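Visit Report: Robot Assembly Cell at Brornell, Cullgate
By Reece Birkett
December

I went over to Brornell to see their computer assembly cell and to work out what a similar one would cost us. Our budget round closes at the end of the month and the bid for Bramwell still had a blank line where the tooling figure should be. The visit ran from 9:30 until early afternoon, with lunch in between.

Brornell takes in used desktop computers, tests them, replaces what needs replacing and sells them on. Most of that is bench work done by hand. The cell is a trial of how much of the parts fitting an arm can take over: processors, memory, expansion cards, hard drives. They started planning it 14 months ago and the first half of that went on choosing equipment.

The worktable is ribbed aluminum, so fixtures can be moved when the job changes. The tower lies on its side with the panel off, and the parts sit to its left in a gray tray with a shaped place for each one. 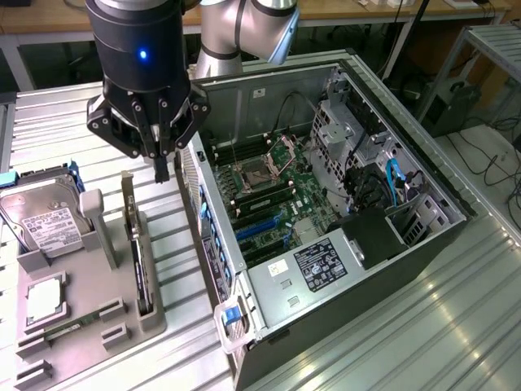 I asked first about the arm, and was told I was asking in the wrong order. Their view is that the arm was the easy purchase. They had three quotes within a week, all close together. The tray took far longer. They went through 20 versions of the holders before they settled on a layout, and they had put almost nothing in the original budget for it. Anyone pricing a cell should have a separate line for fixtures and another for the hours spent redrawing them.

The gripper was the second item they got wrong on paper. The plan had one gripper for every part. A hard drive and a memory module are very different things to pick up, and they now keep a second set of fingers on order. We should do the same from the start. Lead time on theirs was nine weeks.

Training came third. Two technicians did the supplier's course, which was fine for basic moves, and then spent most of a month learning the rest on the job. That month was never costed. I have added it to our sheet as staff time.

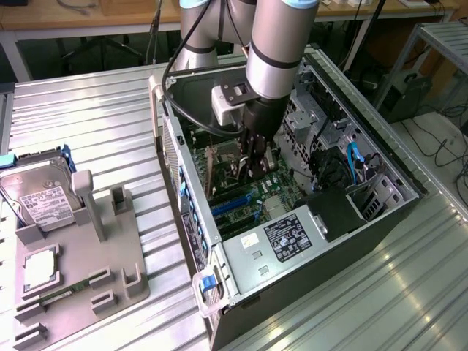 On throughput, they would not give me a target and I think that was fair. They have logged 590 runs so far, and a run can be a single part or several. Some models of tower suit the cell and others are still sent back to the hand benches. Their advice was to pick one common model, buy 200 of them if the price is right, and leave the odd ones alone for the first year.

We also talked about software. They use a package called Brulska, paid for yearly. The license is priced per arm – a second arm doubles it – and support is extra after the first year. Our draft bid had the license as a one-time cost, so that needs to be corrected.

Floor space was less of a problem than I had expected. The footprint would fit in the bay next to our goods-in door, provided the racking there is moved back. Power is a standard supply. I did not get an answer on insurance and have asked them to send the name of their broker.

For our bid I plan to keep the arm figure as it is, raise the fixtures line, add the second set of fingers and the staff time, and move the software to annual costs. The revised sheet will go to Bramwell for comment before it is submitted. Brornell has offered a second visit in the new year for the two people who would run the cell, and I would like to take that up.

Contact: Reece Birkett, Equipment Planning | Copyright Bramwell. All rights reserved. | Back to top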